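3 示教数据的采集

3.1 为什么仍然从遥操作开始

在动手写这一节之前，我们几位作者为它的详略争论过好几回。按照惯例，数据采集往往只占半页，交代一下设备、任务和条数就可以转入网络结构了。可是我们在过去一年里读别人的论文、复现别人的结果时，最常卡住的地方偏偏就在这半页里：操作者坐在哪里，看到的是什么画面，手柄松开的一瞬间夹爪是停住还是回弹，一条示教从哪一帧算起。这些事情写出来琐碎，缺了又实在叫人着急。所以请读者容许我们把这一节写得长一些，赶时间的同行可以直接跳到第4节，那里的符号都重新定义过。

让机器人学会一个动作，大体有两条路。一条是手把手地带，操作者握住机械臂的腕部，在重力补偿模式下拖着它走完全程；另一条是隔着一段距离去带，操作者用主手、手柄或者手套发出指令，由从端执行。前一种方式直观，初学者几分钟就能上手，我们在早期的拖动示教里也得到过很漂亮的轨迹。它的麻烦在于人的手臂会进入相机视野，训练出来的策略离开了那只手臂就有些不知所措；再者，拖动时操作者感受到的是整条机械臂的惯性，手指的开合却要靠另一只手去按按钮，两件事很难配合得自然。我们试着在按钮上加了行程，又试着用脚踏板代替，效果都不能令人满意。

于是本文的主要数据全部来自遥操作，先在仿真环境中采集，再挑出一部分任务到真机上重做。拖动示教的数据只保留下来作为对照，在第5.3节中使用。

3.2 系统组成

整套采集系统我们称为Lundarow。它由三部分构成：主端的手部追踪与腕部位姿输入，中间的重定向模块，以及从端的仿真器或真机控制器。三部分之间以60赫兹的频率交换数据，时间戳统一由从端打上，主端自己的时钟只用于检查丢包。

重定向模块Visetti负责把人手的姿态换算成机器手的关节目标。人的手指和机器手的手指在数目、长度和关节排布上都对不上，逐关节照搬行不通。我们采用的办法是以指尖之间的相对向量为主要目标，再加上一个平滑项，让相邻两帧的解不要相差太远。这样做的好处是，操作者拇指与食指将要合拢的时候，机器手相应的两指也将要合拢，至于中间的关节怎么弯，就交给优化去决定。操作者大多在最初几次尝试里会不自觉地盯着自己的手看，等到熟练以后，目光便自然落到画面里的机器手上去了，这个变化对动作质量的影响比我们事先设想的要大得多。

腕部的运动另作处理。我们没有使用绝对位姿映射，而是采用带离合的增量映射：操作者踩下离合，主手的位移才会传给从端；松开离合，从端原地保持，操作者可以把自己的手挪回舒服的位置再继续。平移的缩放系数在接近物体时减小，远离物体时恢复，切换由操作者自己决定。我们也试过根据距离自动切换，可是几位操作者都反映手上的感觉忽轻忽重，像踩在不平的台阶上，后来就放弃了。

3.3 仿真桌面与任务

仿真桌面的布置尽量从简。浅色的台面，灰色的墙，上面放几件大小、形状和表面各不相同的日常物品，每一条示教开始之前重新随机摆放。物品的选择有一点私心：我们希望其中既有水果这样圆润的、稍一碰就可能滚开的东西，也有方块这样棱角分明、抓取方向有讲究的东西，还要有带把手的杯子，好让操作者在抓杯口和抓把手之间做出选择。任务指令以一句短语给出，例如“把柠檬放进盘子”或“把杯子移到梨的旁边”，操作者读完指令以后自行决定何时开始。

一条示教从离合第一次踩下算起，到操作者按下结束键为止。中间我们标出三个时刻：手指开始张开、指尖首次接触目标、目标离开台面。后两个时刻由仿真器的接触信息自动给出，第一个时刻则由手指开合度的变化率判定，再经人工核对。之所以单独标出张开的时刻，是因为我们在分析早期数据时注意到，熟练的操作者往往在腕部还在移动时就已经把手指张到合适的宽度，而新手习惯于先停下来再张开，两类轨迹混在一起训练，策略会在目标上方犹豫不决，来回轻轻摆动。

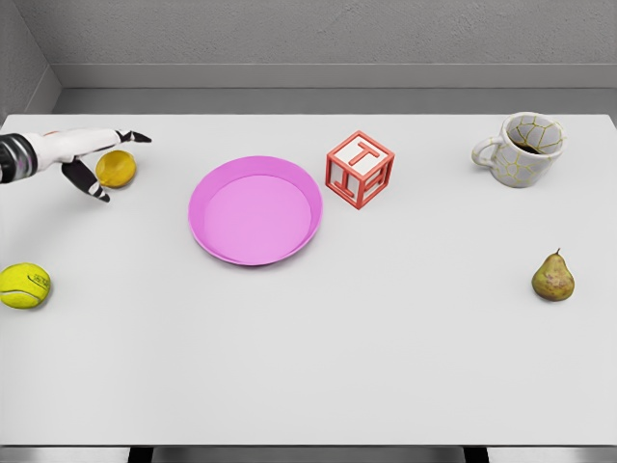
图3　Lundarow仿真桌面上的“接近”阶段：两指在柠檬两侧张开，尚未接触。台面上另有网球、粉色盘子、字母方块、带金色纹路的杯子和一只梨。

Shakya在读过本文初稿后来信说，把接近阶段单独拿出来讲固然很好，但遥操作者看到的毕竟是屏幕，深度感本来就弱，您们所说的“犹豫”会不会有一大半是显示方式造成的，跟熟练与否关系不大？如果换成双目显示，新手也许一上来就敢边走边张手。另外我总觉得，停下来再张开未必是坏习惯，在真机上我宁愿操作者慢一点。

这个意见我们认真考虑过，也很感谢。就我们手里的数据而言，两种因素确实没有完全分开。所有仿真示教用的都是同一种平面显示，外加一个可以由操作者切换的侧面视角，双目显示只在准备阶段短暂试用，没有留下足够的记录。因此下文凡是提到操作者熟练程度的地方，都应理解为“在平面显示条件下的熟练程度”。至于快慢的取舍，我们在真机部分确实放宽了时间限制，并且请操作者在接触之前停顿一次；这一停顿在训练时作为单独的阶段处理，不与仿真数据中的连续动作混用。

3.4 操作者的培训与数据规模

参与采集的操作者共有23位，大多数此前没有操纵过机器人。培训不设讲课，先让大家自由地玩一阵子，推一推、碰一碰桌上的东西，把物品弄到地上去也没有关系；然后由一位熟练的操作者在旁边陪着做几个完整任务，边做边说自己在看哪里。我们发现后面这一步格外管用。许多诀窍写成文字便显得干巴巴的，比如抓圆的东西时要让两指的连线经过它的中间，合拢之前手腕宁可再低一点点，听别人一边做一边念叨出来，却很容易就记住了。

正式采集共得到2,160条示教。失败的示教没有丢弃，目标滑脱、放偏、碰倒别的物品都照样保存，并附上操作者自己选择的失败类型。其中一部分失败之后紧跟着补救动作，操作者把滑开的水果重新追上、再抓一次，这样的片段对策略学习特别宝贵，第4.2节会专门讨论如何给它们加权。

需要说明的是，操作者之间的风格差异相当明显。有的人喜欢从正上方垂直落下，有的人习惯斜着从一侧探过去；有的人抓住以后立刻抬高，有的人贴着台面慢慢挪。我们起初想把风格统一起来，写了一份颇为详细的操作规范，结果大家做得束手束脚，离合踩得很碎，轨迹反而难看了。后来规范缩成了短短几行，只约定起止方式和不可以做的事，其余的随各人习惯，由第4节中的隐变量去容纳这些差别。

3.5 清洗与对齐

原始记录先经过一次自动筛查，去掉主端追踪中断过久的片段，再由标注工具Telance逐条回放，供人工核对阶段边界。两位核对者各自独立标注，边界不一致时一起重看。在“手指开始张开”这一时刻上，两人初次标注的一致率为92%，分歧多半出现在操作者先微微张开、又收回、再张开的情形。我们最后商定以最后一次持续张开的起点为准，并把这条规则写进了Telance的说明里，免得以后接手的人再为此纠结。

对齐方面，各路信号都重采样到从端的时间轴上。关节目标与关节实测值一并保存，训练时以目标值为动作标签。我们曾用实测值做过标签，策略学出来总显得手软，指尖已经贴住物体却不肯再用力；想来也合理，接触以后手指被物体挡住，实测的开合度不再变化，操作者“还想再捏紧一点”的意图只留在目标值里。这个细节在真机上同样成立，而且更为要紧，真机的手指存在传动间隙，目标与实测之间的差别本身就携带着力的信息。

离合松开期间的数据如何处理，也值得多说一句。这段时间从端静止不动，若原样保留，策略会学到毫无缘由的停顿；若全部剪掉，操作者在停顿中调整视角、重新打量目标的那一刻也就消失了。我们的折中是保留每段停顿开头的几帧，其余的剪去，并在剪接处做一次速度连续性检查。检查不通过的片段从中间断开，当作两条较短的序列使用，阶段标签照旧沿用原来的标注。

真机数据的清洗流程与上面相同，只是接触时刻改由指尖电流的突变来判定，阈值按每根手指分别标定，标定步骤见附录B。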